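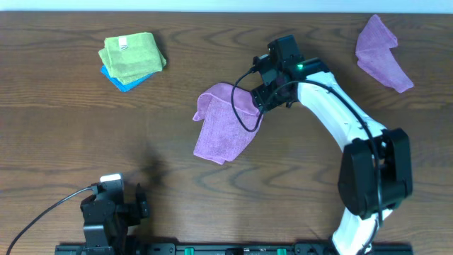

BOOKS & COLLECTING

Big claims, thin footnotes in new guide to campaign medals

By Amândio Barros
September
Print | E-mail this story
Shares: 5

A new reference book on European campaign medals arrives this month with a bold promise on its jacket: that it will be "the last catalog a collector needs to buy." At 700 pages, it is certainly the heaviest one on the shelf. Whether it earns the slogan is another matter.

The book comes from Gumel, a small press that until now has mostly handled coin price lists. It covers campaign and commemorative medals, with 2,061 numbered entries arranged by country and then by year of issue. Each entry gives the size, the ribbon colors, the known makers and a rarity grade.

The rarity grades are where the trouble starts. Gumel says they are based on "long study of the market," but the introduction spends less than a page explaining what that means. There is no list of the sales consulted. A reader who wants to know why one clasp is marked "very rare" and a nearly identical one only "scarce" will have to take the publisher's word for it.

That matters because grades tend to turn into prices. Dealers quote them, sellers online copy them, and within a year or two a guess in a book is being treated as fact. The auction house Serrano has already said it will use the new entry numbers in its fall listings. Serrano also supplied many of the photographs and is thanked on the first page. The two firms say the grading was done independently. Perhaps it was, but the book would be stronger if it showed its work.

The section on copies and fakes is also shorter than expected. The press release calls it "extensive." It runs to 4 pages, and one of those is mostly taken up by a chart of ribbon weaves. Later strikings, which cause far more arguments among collectors than outright forgeries, get a few paragraphs.

There are good things here. The photographs are sharp, and both sides of most medals are shown at actual size. The ribbon descriptions correct several errors that have been passed from one older book to the next. The index of makers' marks is easy to use and may be worth a good part of the price for anyone who spends weekends at fairs – provided they can carry it.

A digital edition is planned through Skulia, the online reference service. Gumel says it will be updated as new information comes in, though it would not say how often, or whether buyers of the printed book will have to pay again to see the corrections. That is a strange thing to leave open for a work sold as the last word.

A second volume, on orders and court decorations, is described as "in preparation." No release date has been given.

Comments (4)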